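# Gimora-Tidy

*Maintained by Valter Louro. Card last touched 03/09/2018.*

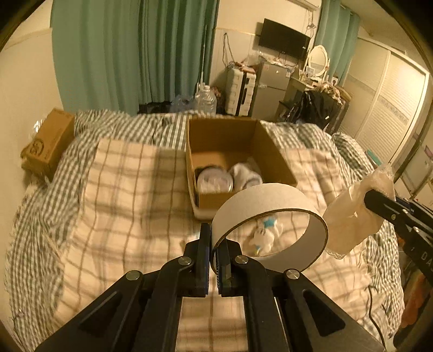 Can a machine tidy a bedroom yet? We started this project to find out, and the short version is "parts of one, if you leave it alone and don't need the bed tonight." The long version is in the logs.

## What's in it

648 recordings of ordinary bedroom chores, done by people with a gripper in each hand. Boxes get packed and unpacked, bags get picked up, blankets get put somewhere. Each recording runs up to 60 seconds. A person with two bare hands would finish most of these jobs in 10 and then complain about having been asked.

## What it's for

Training and testing policies for picking up household stuff. Please don't use it to promise anyone a butler.

## How it's going

| Chore | Our policy, so far |
|---|---|
| Put a rigid thing in a box | Usually fine |
| Pick up a plastic bag | Picks up some of the bag |
| Fold a blanket | Makes a different shape |
| Know when to stop | No |

Plastic bags deserve their own paragraph. They have no fixed shape, they let light through, and they stick to things you wanted to keep. Genowefa Rutkowska spent most of September on the bag problem and now carries her groceries loose.

## Known problems

- Labels for "cloth" and "blanket" overlap. Two annotators, 2 opinions.
- All the rooms are in Uvville, so the policy may be surprised by yours.
- The Shojaei split has start times that drift. Use `sekevach_fix.py` before loading, or enjoy watching the gripper close on air.
- "Tidy" is whatever the operator thought it was that afternoon.

## Contributing

Open an issue first. If your pull request claims to have solved folding, attach the uncut video.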